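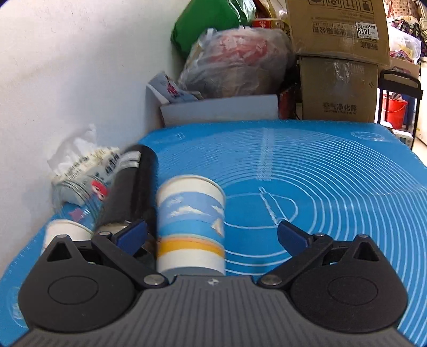 The long way round to a good loaf

Nov 28, 2020

Ask anyone in Clumell where to buy bread and you'll be sent to the bottom of the main street, past the feed store and the old post office, to a brick building with a green door and a lineup. The town has a population of 1213, and on some mornings in November I could have sworn that most of them were ahead of me, stamping their boots and peering through the glass to see whether the rye was out yet.

I grew up in a house where bread came in a plastic bag and lived on top of the fridge, so I've always been a bit of a sucker for a town bakery. My partner will tell you I plan holidays by them (true, and I'm not sorry!). Clumell had been on my list for years, mostly on the strength of a heel of dark rye a neighbour once carried home wrapped in a tea towel, which I ate standing at the sink with too much butter.

The bakery is called Ortner, and it's been through a few lives. It was a bakery first, then a place that sold vacuum cleaners, then nothing for a long while, and in the year 2000 it became a bakery again. The oven had been sitting behind a false wall the whole time. It holds heat for most of a day, so the work follows its moods: flat breads and rolls while it's fierce, the big loaves after that, and then, when it has settled down to a gentle sort of warmth, the custards and the meringues and whatever fruit has come in from the orchards along the Kilier.

That slow cooling is the bit I fell in love with. At home we turn a dial and expect the thing to stay put, and if the edges catch we blame the recipe. Baking on a falling oven asks you to think about your whole day in order, hottest to mildest, and once I got back to my own kitchen I started doing a small version of it. Pizza goes in first with the oven as hot as it'll go. Then a loaf, in a lidded pot. When that comes out I switch everything off and slide in a tray of oats and nuts, and go and read the paper.

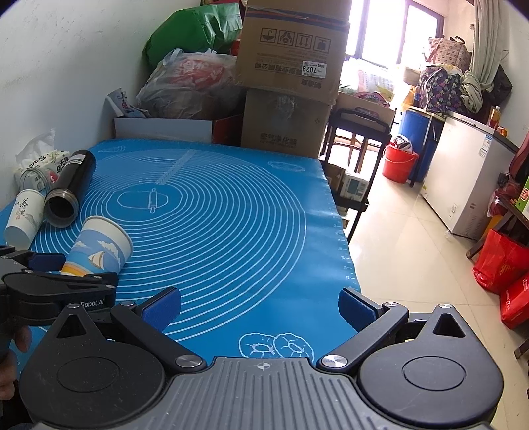

The loaf that gets people talking is the Wositz, a round rye with caraway and a little cooked potato mashed through the dough. It's named for the hill behind the town, and it has the same shape, flattish on one side. The potato keeps it moist for days. I'd say it's at its best on the second morning, sliced thin and toasted until the edges colour, with plum jam if you have it and sharp cheddar if you don't.

If you'd like to try something along those lines, start the night before. Stir 200 grams of rye flour into the same weight of warm water with a spoonful of sourdough starter, cover it, and leave it on the counter. By breakfast it should smell a bit like apples. From there it's wheat flour, salt, caraway, a boiled potato and patience, because rye dough is sticky stuff and it won't be hurried or kneaded into good behaviour. Wet your hands, shape it quickly and get it into the pot.

And do go to Clumell if you can. The drive in along the river is lovely even under a grey sky, the door opens at 8, and the rye is usually gone well before lunch.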